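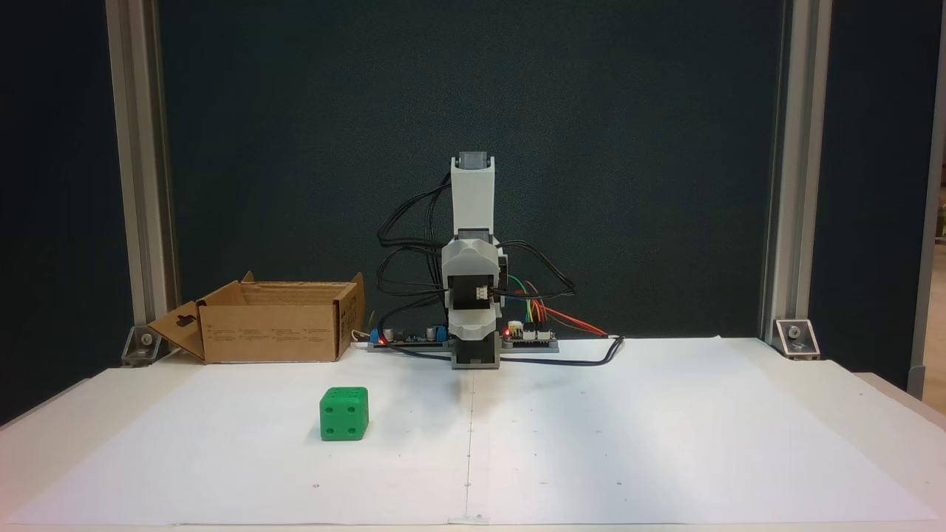
*1 min read · 82 words*

## Setting up your table

Okay, before we get into packing proper, look at how your table is laid out! I like big sheets of white paper over the whole top (small parts show up so much better on it), and an open cardboard box off to the left with the front flap folded down toward you. I'm right-handed, so swap sides if you aren't.

Cables come last. Coil each one loosely, tie it, then lay it in on top. Lutfa has the spare ties. For next time, read page 182 of the Pemstead reader.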